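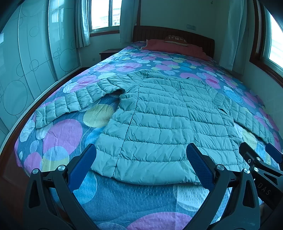
*A mint-green quilted jacket laid out on the bed, with the blue finger pads of the hand-held gripper at its hem.*

**Odcombe publishes its care routine for hand-held grippers**

July – Odcombe has put its full setup and care routine for hand-held gripper pairs online, free for anyone to read, print and scribble on. It covers the whole life of a pair, from first assembly to the day a finger pad has to be replaced, and we are delighted to see it out in the world!

The routine grew out of our folding work in ordinary homes, where the tools meet quilted jackets, bedspreads, curtains and a great deal of lint. Soft, slippery fabric is hard on a gripper. A pad that has picked up fluff lets a sleeve slide away, and a pivot screw that has worked a little loose makes the two fingers close out of line.

"I used to fix these things when they broke," says Carla Hamdan, who looks after the grippers at Odcombe. "Now I spend 5 minutes with each pair before it goes out, and I enjoy it. You get to know how a good one feels in the hand."

The daily check starts with the pads. They are wiped with a damp cloth, dried and pressed together against a strip of paper, which should hold evenly along its length. Next come the pivot screws, each tested by hand and tightened only if it moves. The jaws are then opened and closed 14 times, slowly, while the user listens for clicks – a click nearly always means grit in the linkage.

Pads are swapped as a pair after 70 hours of use, even when one still looks fresh. Ambros Bühler, who wrote the repair pages, has included his own notes on cleaning out old glue, along with a frank account of the first time he put a jaw arm back the wrong way round.

The routine was tried out over 242 sessions with our partners at Lindis, whose team sent back pages of corrections. Nearly all of them went in, and we are very grateful.

A version for larger jaws is being written now. Questions and corrections are welcome and should go to Leire Cuesta at the Odcombe press desk.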